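Print this page | E-mail this page

Shared Bench Practice for Small Robot Labs
Progress report to the Ostex Fund, second reporting period

Dear friends at Ostex,

Thank you, once again, for your patience with us over the summer, and for the very kind note that came with the second payment. We read it out at the bench meeting and it did everyone good. This report covers the work from the end of the first period through October, and it follows the headings you gave us, although I'm afraid I have wandered a bit under one or two of them.

What we said we would do

You'll remember that the grant is for writing, testing and giving away a plain set of working rules for small labs that use robot arms on a tabletop. We mean the sort of place we are here at Folbridge: a few arms, a few benches, people coming and going between classes, and a great deal of knowledge that lives in somebody's head and leaves when they do. The big safety standards are good and we lean on them, but they were written with factories in mind, and a newcomer who is handed one on the first morning will mostly put it in a drawer. We wanted something a person could read over a cup of coffee and then follow the same afternoon.

Where the rules stand now

The draft has come down from 243 separate statements to 30 rules, and I can't tell you how much happier everybody is with it. The first version was really a pile of everything any of us had ever been told, and a lot of it said the same thing in different words ("keep cables tidy" appeared in several moods). We spent most of the period merging, cutting and arguing, and I think the arguing was the most useful part, because it showed us which rules people truly worked by and which ones they only liked the sound of.

The 30 rules now sit in three parts. The first is about people: who may start an arm, where to stand, how to reach the stop button, what to say out loud before moving anything. The second is about the bench itself, and the third is about records. Each rule is one or two sentences, with a short note underneath for those who want to know more. We have tried hard to keep the notes short. We haven't always managed.

The trial at Dovholm

Our partners at Dovholm have been working to the draft for 14 weeks, and they have been wonderfully frank. Their benches are busier than ours and their arms are shared among more groups, so a rule that is merely a little fussy at Folbridge can be a real nuisance over there. They sent back six rules as unworkable in the form we gave them. We have rewritten four, dropped one altogether (it asked for two signatures before a tool change, and I still blush a little), and the last is being talked over as I write.

The rule they liked best, to our surprise, was the one asking whoever ends a session to leave the bench in its "named state," meaning that the arm is parked in an agreed pose, the speed setting is back at its low value, and the log line is filled in. It sounds like housekeeping, and it is, but the next person can walk up and know what they've got. Dovholm have made a little card of it and taped it up by the door. We've stolen the idea back from them.

Reference boards and calibration

This is the part of the bench rules that grew the most, and I'd like to spend a little time on it. A checkerboard is such a humble thing that people stop seeing it. Ours get leaned on and borrowed, and then we ask a camera to trust them to a very fine degree. When we sat down to write the rule, we found that everyone at Folbridge had a private idea of what counted as a good board, and that hardly any of it had ever been written down.

The draft rule now asks for four things before a board is used for calibration. Its surface should be checked for flatness with a straightedge. If it is made in sections, the squares must line up across any join, and if they don't, the board is either reseated or only one section of it is used. The lighting should be looked at through the camera and not just by eye, as glare can wash out squares that seem perfectly clear to someone standing at the bench. And the board should be fixed so that it can't creep while the arm is working near it. 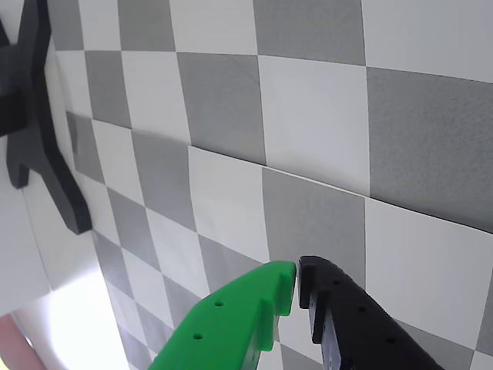

How often should a lab recalibrate if nothing seems to be wrong?

Once a week on a bench in regular use, and again after any knock, any tool change, or any time a camera or board has been moved. A bench that has stood idle should be recalibrated before its first session back.

That was the question we were asked more than any other, and the weekly interval was the most hotly debated line in the whole draft. Some people wanted it daily, some wanted it left to judgment. We settled on a week for now and have asked Dovholm to note in their log whenever they find the calibration has drifted before the week is up. If it happens a lot, we'll shorten the interval, and gladly.

We have also added a sentence about working close to a board. Fingertips should approach it at the low speed setting only, with a person at the stop button, and a board that has been touched goes back through its checks before it is used again. Our people grumbled at this for a few days and then got used to it.

Grippers and printed parts

Like most small labs we print a good many of our own fingers and brackets, and the rules had very little to say on the matter until this period. The new section asks that each printed finger be marked on the inside face with a letter and the month it was made, that it be looked over for cracks at the holes before each session, and that fingers be replaced in pairs. We had some lively talk over whether color should carry any meaning (left and right, say, or old and new) and in the end decided to leave it out of the rules. Labs print in whatever they have on the shelf, and we didn't want to write a rule that would be broken on the first day by anyone who had run out of a color.

Training sessions

We held our Saturday morning sessions as planned, and they were well attended and very cheerful. The format has changed a little. We used to begin with a talk, and we now begin at the bench, with the arm switched off, and let people walk through the start-up rules with their hands before they hear any reasons for them. The talk comes after, with pastries. Feedback forms have been warmer ever since, though I can't promise that it isn't the pastries.

What has gone slower than we hoped

The records part is behind. We wanted one log sheet that would suit both sites, and we have written it several times over without pleasing everyone. Folbridge likes a paper sheet on a clipboard; Dovholm keeps everything on a shared screen. The current plan is to agree on the fields and let each lab choose how to keep them, and I think we should have started there.

The printed handbook has also slipped. Stergiou, who are doing the layout and printing for us, have been very good about it, but they quite reasonably want final text before they set the pages, and we didn't want to give them text that Dovholm was still testing. They will have it once the last rule is settled. The delay doesn't alter their quote.

Money

Spending is within the budget you approved. The travel line is underspent, as Dovholm were kind enough to hold two of the review meetings by video, and with your permission we would like to move what is left there toward printing extra copies of the bench card. The full statement is attached separately in the form you asked for.

What comes next

We'll finish the log fields first, then settle the remaining rule with Dovholm, and then hand everything over to Stergiou. After that we'd like to find two more labs willing to try the finished set, preferably ones that had no part in writing it. If you know of any among your other grantees, we would be so glad of an introduction. You would also be most welcome to come and sit in on a Saturday session yourselves, and we'll see that there's coffee.

With warm thanks from all of us at the Folbridge bench

Print this page | E-mail this page

Contact us | Copyright Folbridge Shared Bench Practice | Back to top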